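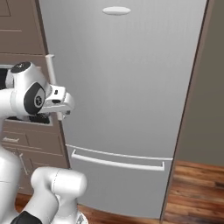 How long does a lost pet's microchip stay linked to its owner? The chip itself should last the animal's lifetime, but the link holds only while the contact details in the database are kept up to date.

Stetby council has published figures on stray cats and dogs scanned at its two holding kennels. Of 600 animals brought in over the year, 132 carried a working chip registered to an old address or a disconnected telephone number. Most of those were cats. The average stay for an animal with outdated details was nine days, against two for those with current records.

A further 25 animals had a chip that had never been registered at all. In these cases the number can be traced to the supplier and sometimes to the implanting practice — a slow process, as older paper records have to be searched by hand.

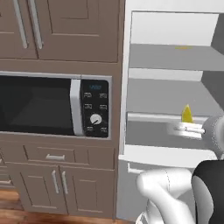 The council will now issue fixed scanners, made by Cetex, to both kennels and to the Ditska Road veterinary surgery. Each unit reads the chip, checks the number against the linked databases and shows which one holds the record. Handheld readers will stay in use for collections by road.

Owners who have moved house are asked to contact their database operator directly. Vets can scan a pet and confirm the chip number, but they cannot change an owner's details. The scanners are due to be in place by September.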